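Minutes of the Wardrobe and Laundry Group, June meeting
Taken by Costel Grgić

We started at 7 in the evening in the back office at Astport, a bit late because the front door was sticking again and I had to go down and let people in. The last set of minutes was agreed with one change. I had written that the Losell detergent was on order, and it had been delivered already. My mistake, I've fixed it in the copy on the shelf.

1. Money

We have 719 left for the rest of the season. The dry cleaning bill from Mujić has been paid out of last month's money, so that's the true figure and we can stop arguing over it. I said I'd like to put a little aside for hangers, and people laughed, but have you seen what coats do to the thin ones? No decision on coats yet. Anyone who wants to bring in spare hangers from home, please do, any color.

2. Mending

The Skamo machine is back and running nicely. The tension is set for light cottons, so please leave the dial alone unless you're going to put it back! Two hems are still waiting from last time, plus a pocket that I've pinned and will get to at the weekend. Somebody has been using the good scissors on paper. I won't go on about it.

3. Hanging and folding the light clothes

This took up most of the evening — which I didn't mind, it's my favorite subject. The question was whether the beige things should go up on the little rack or be folded and put away. I'm for hanging anything that creases easily, and I said so at some length. The other side said the rack is small, the hangers are small, and a folded pile takes no room at all. Fair enough. We got the rack out and talked it through with the clothes right there, heaps and all.

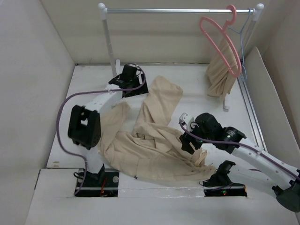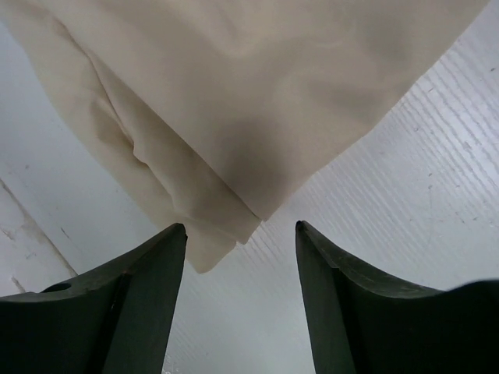
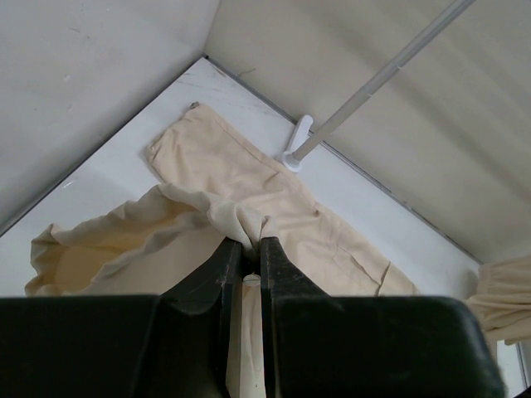

Beige cloth and more beige cloth.

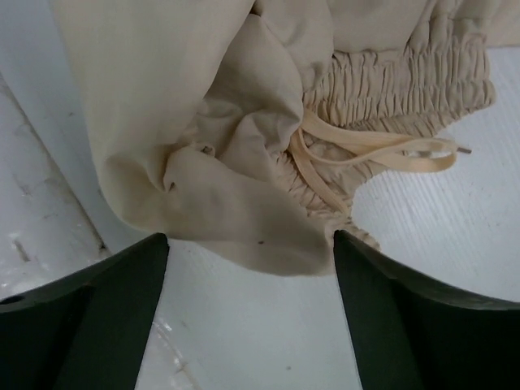
We agreed in the end on a bit of both. Anything with a gathered waist gets folded, with the waistband on top so you can find it, and the drawstring tucked inside so it doesn't catch on the next thing in the pile. I'd also like a loose knot in any cord before it goes in the wash. I've spent too many evenings fishing one out with a safety pin (you lose the end, you start again, you say things you shouldn't).

Tops and anything with shoulders go on hangers, one piece to a hanger, please. I know it's tempting to double up. If something has been lying in a heap, give it a good shake and smooth it flat with your hands first, then decide if it needs the iron. A lot of it won't. Cloth with marks on it goes back to the wash pile and not onto the rack, even if it's only a small mark along the edge.

There was a question about whether to pair up matching pieces on one hanger. We couldn't settle it, so it's carried over.

4. Labels

I've got a roll of 24 iron-on labels and will start with the light-colored clothes, as those are the ones we keep mixing up. They go inside the back of the neck or waist, on the left. If you've already written on something in marker, tell me and I'll cover it over. We'll need another roll before the fall but I'd like to see how these wash first.

5. Anything else

The shelf by the window is still wobbly. I'll bring a screwdriver. The Losell detergent is strong stuff, so half a scoop is plenty for a small load. Someone asked if we could have the radio on during ironing and everyone said yes at once, quickest vote of the night.

To do before next time:
Me: labels, the pinned pocket, screwdriver, ask Mujić about their summer hours
Everyone: spare hangers, and look at home for the missing laundry bag

We finished at 8:40. Next meeting same room, and I'll send the time when I know who has the key.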